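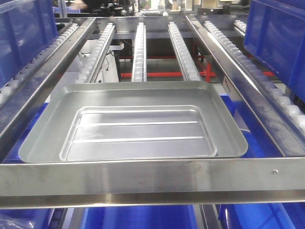
Robots at Work: A Guide for Young Readers

Many of the things in your home spent time on a shelf in a large building before they reached you. People who work in such buildings must find the right parts, put them in bins, and send them to the next person. At the Sornivura parts center in Esach, robots now share some of this work.

How do the shelves work?

The racks at Esach have rollers in place of flat boards. The rollers are set on a slope. When a worker takes a bin from the front, the next bin can roll forward to fill the space. Grown-ups call this a flow rack. It needs no motor at all, because gravity does the pulling.

Each row of rollers is called a lane. Metal dividers keep the lanes apart so that bins do not bump into each other. The center has 49 racks and 2,097 bins – and every bin has its own number in the computer. 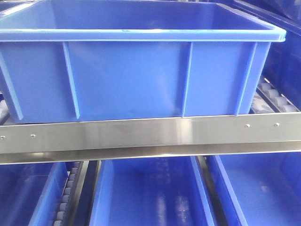 Empty bins must go back to be filled again. In the past, workers carried them by hand, many times in one shift. Lifting and bending all day can make a person's back and shoulders sore.

What does the robot do?

The center has two robots from a project named Prusteo. Each robot has an arm, and at the end of the arm is a gripper. A gripper is like a hand with only a few fingers. It closes to hold a thing and opens to let it go.

A small camera sits near the gripper and shows the robot what is in front of it. A robot does not understand a shelf the way you do. It must be taught where the edge is, how wide a bin is, and how hard to squeeze.

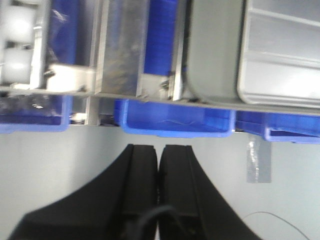 Teaching takes time. Workers at Esach spent 17 weeks helping the robots learn, and they still correct them when a bin is placed at an odd angle.

What changes for the people?

Some jobs at the center are different now. A worker who once carried bins may check orders or look after the robots. The company gave lessons during paid hours. Some workers liked the change, and some missed their old tasks. Both feelings are normal.

Words to know

Automation: using machines to do work that people did before.
Gripper: the part of a robot that holds things.
Lane: one row of rollers on a rack.
Shift: the hours a person works in one day.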